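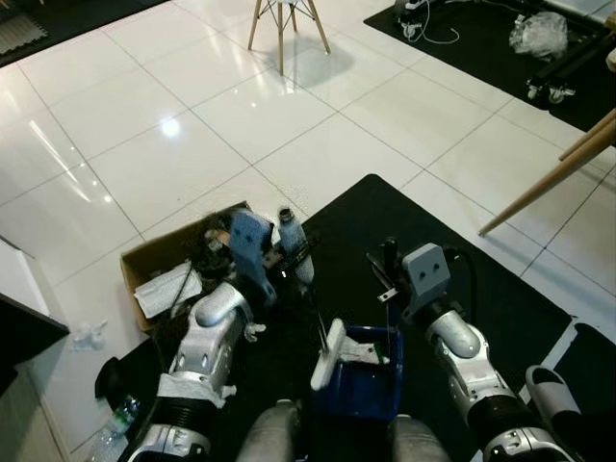
The Accordion from Plillesden

So I bought the accordion on a Tuesday, which my sister says is the kind of day I do everything on. It was listed for $285 with one blurry photo and the words "plays good, some keys think about it first." I'd never played an accordion. I'd never held one! But I had just quit the choir in a huff and I needed somebody in that choir to be sorry, and at the time an accordion looked like the way to get there.

The seller lived out in Plillesden, two buses away, and the second bus was a Colix, so you know how that went. We sat behind a feed store for forty minutes while the driver ate a pear. I got off at the wrong end of the road and walked up past all the mailboxes looking for 2284, with my good shoes on, because for some reason I'd dressed up.

The man who opened the door was Petrică Vasiliu and he was holding a fork.

"You're the accordion," he said.

I said I was.

"You eat?"

I said I'd eaten, and he looked so let down that I said I could eat again. That's how I ended up at his kitchen table with a plate of cabbage rolls in front of me and the case on the chair across from us, like a third guest who'd come late and wasn't talking to anyone. He didn't open it. He asked about the bus. He asked what my father did. He asked if I had stairs.

"Nineteen," I said. I know because I count them when I carry groceries.

"It's heavy for nineteen," he said, and gave me more cabbage. 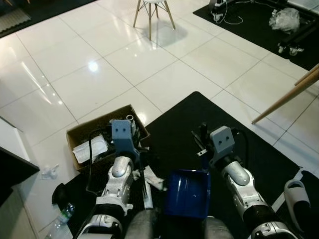
When he finally undid the latches it was getting dark out. It was an Okano, red, with a chip out of one corner and straps somebody had mended with fishing line. He put it on without standing up, the way other people put on a cardigan, and he played something slow that went around and around and then seemed to change its mind and leave. I asked what it was.

"Voicu," he said.

"Is that the name of it?"

"It's who made it up. He made up one song and then he got married." He shrugged, and the accordion shrugged too and let out a little wheeze. "It has a second half. I never liked the second half."

I paid him in twenties and he gave me back fifteen dollars in ones, very slowly, licking his thumb. Then he carried the case all the way to the bus stop himself and wouldn't let me touch it. When the bus came he put it on the seat by the window and me on the aisle. 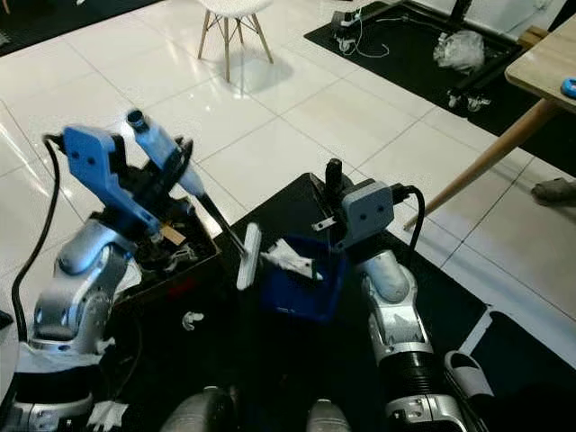 Blue basket on the black mat and a long tool held in the blue gripper.

I should explain about the apartment. I live over Inmaculada Quintana, who owns the building and also owns the silence in it. She has a chart of the quiet hours taped up by the front door. She once came up to ask if I could close my drawers in a different way. I'm fond of her, I am, but I took that accordion up the stairs in my socks with my shoes hung around my neck by the laces, and on the fourteenth stair the case swung open.

I don't know if you've ever heard an accordion unfold down a stairwell. It sounds like a cow being told some news.

Her door opened. She looked at me, and at my socks, and at the big red thing hanging out by its straps.

"What is that?"

"It's for a friend," I said.

"What friend?"

And I couldn't come up with one! Not a single name, and I've known people all my life. So I said it was mine and I couldn't play it and I'd only be doing it between four and six, when the chart says you can. She thought this over. She said four to five. Then she went back in, but I noticed that she didn't close the door the whole way.

I practiced in the bathroom with towels along the bottom of the door. For the first few weeks all I could get was breathing. In, out, a sort of moan, in. Then I found the first three notes of Voicu's song by accident while I was reaching for the soap, and I sat down on the edge of the tub and played them until five on the dot. The fourth note was one of the keys that thinks about it first. You press it and then you wait, and when it does come it comes in a bit hurt.

By September I had the whole first half. I was so proud I called my sister and played it into the phone, and she said it was nice, was it the smoke alarm? I called the choir director too, but I hung up when she answered, and she called back, and I let it ring.

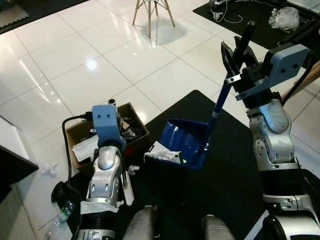 Plillesden Road Story Circle – Members' Pages

Then one afternoon I got to the end of the half and stopped, same as always, with my chin on the top of the thing and my arms aching. And from downstairs, up through the floor, somebody hummed the rest of it.

It was low and not very steady and it went on for a good minute. It went down where I thought it would go up. There was a place in the middle where it nearly fell apart and then picked up its skirts and went on. I didn't move. My foot had gone to sleep and I let it.

When it was over I went down all nineteen stairs with the accordion still strapped on, puffing at every step, and knocked.

"It's after five," said Inmaculada Quintana.

"How do you know that song?"

She wiped her hands on her apron, one and then the other – she took her time about it. Behind her I could see a pot going on the stove and a chair pulled out to the middle of the kitchen, right under where my bathtub would be.

"You play it too fast," she said. "He never played it fast. He was a slow man, he was slow at everything, he took a year and a half to ask me."

"Petrică?" I said.

"Who's Petrică?" she said.

I stood there. The accordion sagged open by itself and gave out that one late note.

"Come in and sit," she said, "and take that off, you'll ruin your back. Do you eat?"

I'd had a sandwich at three, but I said no, I was starving, and I set Voicu's song down on the chair across from us and asked her how the second half began.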